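The Last Volume

The shop closed at six, but Uzma Siddiqui let the regulars stay until the bus came. On Wednesday there was only one regular, Bianca Pop, sitting on the step stool by the horror shelf with her coat still on.

"It isn't here," Bianca said.

"What isn't?"

"The last volume of Grelidgate. You have one through five. You've had one through five for years."

Uzma knew the gap she meant. Grelidgate was a comic about a walled town where the dead stood outside the gate every night and asked politely to come in. It had run for six volumes. She had sold the early ones to half the high school. The sixth had been printed once, in a small run, and then the publisher folded.

"My brother has one," Uzma said.

"Your brother has had one since I was in ninth grade."

Tanveer was in the back, taping boxes. He heard this and kept taping. He had bought the sixth volume from a man named Lauri Mustonen, who had drawn the backgrounds for the series and sold his own copies at a folding table when the money ran out. Tanveer had never read it. He kept it in a drawer at home, still in the plastic.

Bianca got up and went to the counter. She was moving to Finard in May for a job at a hospital. She had told Uzma this three times, each time as if it were new.

"I'd just like to know how it ends before I go," she said. "I don't need to own it."

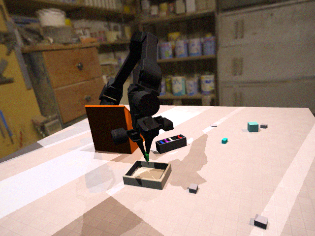 Does the gate ever open?

Tanveer came out from the back with the tape gun in his hand. "It opens on the last page," he said. "Lauri told me that much when he sold it to me. He wouldn't say who opens it."

"The baker," Bianca said. "It has to be the baker. Her husband is out there."

"Her husband's been out there since volume two. If she was going to do it, she'd have done it."

"Then the boy."

"I don't know, Bianca. I haven't read it."

"Why haven't you read it?"

He put the tape gun down on the counter. He was forty and had worked in the shop since he was sixteen, back when their aunt, Razia Butt, ran it and the sign still said Mughal Books and Records. Razia had read the first five volumes in the hospital. She had liked the baker, too. She had asked him every week if the sixth was out, and it came out the spring after.

"I was saving it," he said.

Uzma looked at the clock. The 431 would be at the corner in a few minutes, and it was the last one that went up the hill. She started turning off the lights over the manga shelves, then the ones over the used paperbacks.

"Bring it in tomorrow," she said to her brother. "She can read it here. She'll wash her hands."

"I always wash my hands," Bianca said.

Tanveer didn't answer. He went into the back again, and they heard him move some boxes and open the metal cabinet where he kept his lunch. When he came out he had a flat padded envelope with an old Casex shipping label on it.

"I thought you said it was in a drawer," Uzma said.

"It was. I brought it in when she said she was moving."

He had to use his thumbnail on the plastic. It had gone stiff, and it tore in a long strip down the spine. The cover showed the gate from the inside, with the bar across it, and a hand on the bar. The sleeve was plain. It could have been anybody's.

Bianca pulled the step stool over. Uzma turned one of the lights back on. Outside, the bus stopped at the corner, waited with its doors open, and went on up the hill.

"Read it out loud," Tanveer said. "Start at the beginning, and don't skip the backgrounds."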